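**Maple panel for worktop – oil it or leave it bare?**

**yutong_yao**
Hello all. I am making a small play and sorting table for the community room in Prarnthorpe and I have a question about the top. I have a maple board, made from strips glued edge to edge, and it will be fixed on a blue perforated metal bench with bolts near the front corners. Children will put shape blocks on it, and sometimes glue pots, I am afraid. My first idea was hard wax oil, two coats. But a friend told me that maple becomes yellow with oil, and I like the pale colour very much. What would you do?

**rahimi_joinery**
Leave it bare and sand it with 200 grit once a year. I did this for my own kitchen table four years ago and it is still good.

**Partington_V**
I must disagree with Rahimi here. Bare maple in a room with children will be grey by October. Any water-based matt varnish keeps the pale colour quite well. Put on thin coats, and sand lightly between them.

Also, please think about the bolts. A wide board moves across the grain when the heating comes on, so make the holes in the wood a little bigger than the bolt – or make slots. I have seen a good top split nearly in half from this.
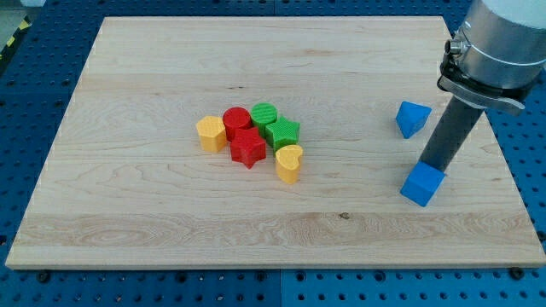

**merkutent**
Does a knot in the board have to be filled before varnishing?

**Partington_V**
Only if it is loose or has a crack that catches your fingernail. A small tight knot you can sand with the rest and varnish over.

**rahimi_joinery**
I still say varnish is a mistake. When it gets scratched you must sand the whole top, but with bare wood you repair only the bad place. And 3D-printed blocks with ridges, like the yellow and the red one there, will scratch a varnish faster than smooth wooden ones.

**Partington_V**
They are light, Vaughan's grandson has the same kind and our table has survived him. (Vaughan is me, sorry, I write like my wife speaks.)

**yutong_yao**
Thank you both, even if you do not agree! I think I will try the varnish on an offcut first and compare it with a bare piece after 7 days of felt pens and juice. The holes I will make into slots, I did not know about this at all.

One more thing: is the Wondstead matt varnish good enough, or must I buy something for floors?

**merkutent**
I used Wondstead on shelves and it was fine, but shelves have an easy life. For a table I would pay more and take the floor one.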